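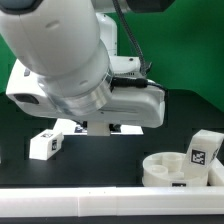 Robot arm above a tabletop workspace with tagged white parts and a round tray.

Main page | Contents | Robotics portal | Recent changes | Talk

Demonstration collection (robot learning)

Demonstration collection is the practice of recording a robot while it carries out a task, so that the recordings can be used to train a learning system. Each recording is usually called a demonstration or an episode. It pairs what the cameras saw with the position of the arm and the commands it was given at each step. The method is widely used for assembly work, where the rules for a good movement are hard to write down but a person can perform the movement with little effort.

Methods

In remote operation, a person guides the arm with a hand controller or a second, smaller arm. In hand guiding, the person moves the robot directly and the joint positions are stored. A third approach uses a written program to produce the movements, with small changes added to each run. Remote operation is often preferred for camera-based learning, as it keeps the operator's hands out of the pictures.

Most collection sites combine a fixed camera, which covers the whole workspace, with a small camera at the wrist. The fixed view gives the general layout. The wrist view is closer to the parts and moves with the hand, but it loses sight of anything behind the object being handled.

Fiducial tags 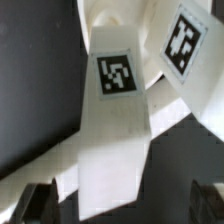

A fiducial tag is a printed square pattern that software can identify and use to estimate the position and angle of an object. Tags are common in assembly collections because plain parts of one color give a vision system few features to follow. Each pattern is distinct, so that two similar parts can be told apart. In a wrist view, an upright white block between the gripper fingers may carry one pattern while a leaning block farther back carries another, turned at a clear angle to the first. Motion and low image resolution can blur the cells of a tag, and frames in which the pattern cannot be read are normally marked during review.

Some systems use the tags only to score an episode or to set the starting layout. Others supply the measured positions to the learning system as an input.

The Plirby collection

The Plirby collection is a set of tabletop assembly demonstrations prepared at the Ondell laboratory. Its first release contained 1,346 episodes. The second release, issued in July of the following year, raised the total to 2,917. Starting layouts were changed after every 40 episodes – a practice intended to keep the learning system from depending on a single arrangement of parts.

Reviewers placed 747 episodes of the second release in a separate group for failed or corrected attempts. These are distributed with the main set and are used mainly in studies of error recovery.

Limitations

Collection is slow, and the results reflect the habits of the operators. A system trained on the work of one person may copy pauses and detours that have no bearing on the task. Changes in lighting or camera position between sessions can also reduce the value of older recordings. The Marquez format, used by several smaller collections, stores camera settings with each episode for this purpose.

See also: Imitation learning; Remote operation; Camera calibration

Comments (3)

Faltis: The section on methods should mention force readings. Many assembly sets record them at the wrist.

gridline: Is the group of failed attempts counted in the second release total, or added to it?

Ondell reader: It is counted in the total. The release notes list both groups under the same heading.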